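Firnport Residential Services
Bedding and Soft Furnishings: Frequently Asked Questions

We use cookies to improve your experience of this website. By continuing to browse you agree to our use of cookies.

Print this page | E-mail this page

Last reviewed September 21, 2021

This page answers the questions most often put to the Residents' Office about bed linen, blankets and the care of study bedrooms. It applies to all 136 rooms in Donnelly House and Urus House. Residents of Nodar Court should refer to their own handbook, as laundry in that building is managed separately.

What bedding is supplied with my room?

Each room is supplied with a mattress, a mattress protector and one pillow. Sheets, pillowcases, duvets and blankets are not included. Residents may bring their own or order a bedding pack before arrival. Orders for the autumn intake close at the end of June.

May I use my own patterned or coloured bedding?

Yes. There is no restriction on colour or pattern. New items in strong colours should be washed separately the first time, as dye that marks the mattress protector may lead to a replacement charge.

How often should bed linen be changed?

Sheets and pillowcases should be changed at least once a week. Fleece throws and blankets may be washed less often, normally once or twice a month. Residents who have been unwell are advised to change all bedding as soon as they are able.

How should a fleece be stored during the day?

Fleece items may be kept folded on the bed or placed in the drawer beneath it. They must not be hung over heaters or lamps. Where the bed stands next to the desk, please keep fabric away from plugs and chargers.
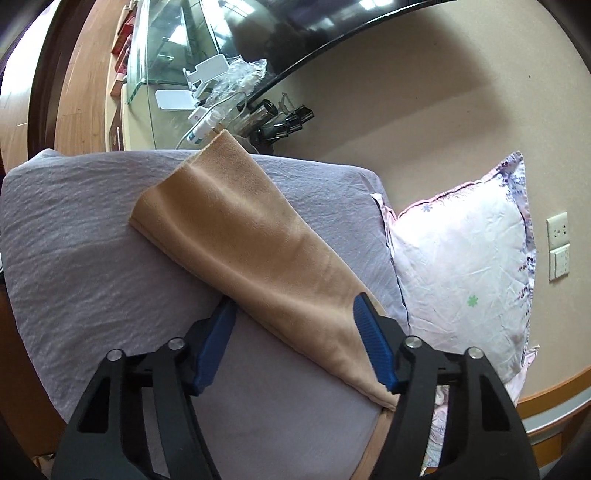

Can fleece be put in the tumble dryer?

Fleece should be dried on the lowest heat setting or hung on the airers in the drying room. High heat flattens the pile and leaves it rough to the touch. Always follow the care label where it differs from this advice.

Can fleece be ironed?

Ironing is not recommended. Creases normally fall out if the item is shaken and laid flat after washing. Fabric softener should also be avoided.

Which machine should I use?

The small machines in each laundry room are suitable for sheets, pillowcases and single throws. Duvets and heavy blankets should be taken to the large machines on the ground floor of Urus House. Overfilled machines stop part way through the cycle, and the cost of the wash cannot be refunded.

May I keep electrical items beside the bed?

Phones, power banks and similar items should be charged on the desk, on a hard surface, and never under a pillow or beneath bedding. Cables should not be trapped between the mattress and the bed base. Adapters found to be damaged must be taken out of use at once.

Is a fish tank or display case permitted on the desk?

Empty display cases are permitted. Tanks holding water require written consent from the Residents' Office, and no live animals may be kept without it.

What happens to bedding left behind at the end of the year?

Items left in rooms are held for 14 days and then passed on for reuse where their condition allows. Last year more than 400 items were collected across the two houses. The office cannot post bedding to former residents.

How do I report a damaged mattress or pillow?

Please complete the maintenance form at reception, giving your house and room number. Supplied items which have worn out through ordinary use are replaced free of charge.

Print this page | E-mail this page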